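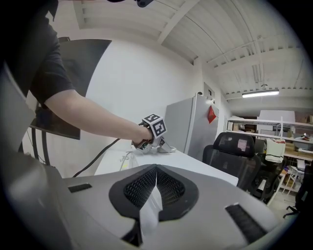 Febrero, 16:40. ¡Por fin le hemos cogido el punto a la sala! Llevaba semanas queriendo repensar el rincón del fondo y hoy, con Nazmiye y la cinta métrica, lo hemos medido entero. La nevera gris clara se queda contra la pared blanca, con su etiqueta roja al costado, y las estanterías metálicas siguen a la derecha — me encanta tenerlas tan a mano. Falta decidir qué cajas se van al almacén de Kirno.

Matěj propone dejar 100 cm de paso detrás de las sillas negras. Me parece estupendo, se respira otra cosa. La mesa blanca no se toca.

Pendiente: pedir a Barbu 3 baldas más (aguantan 600 N, sobra) y etiquetas nuevas. Mañana, plano a limpio.

Inicio | Cuaderno | Taller | Contacto

Comentarios

Vibeke L.: ¡Qué ganas de ver el plano! ¿La pizarra se cuelga o sigue sobre las baldas?

Marius F.: Yo la colgaría. Tengo tacos.

Usamos cookies propias. Aceptar | Configurar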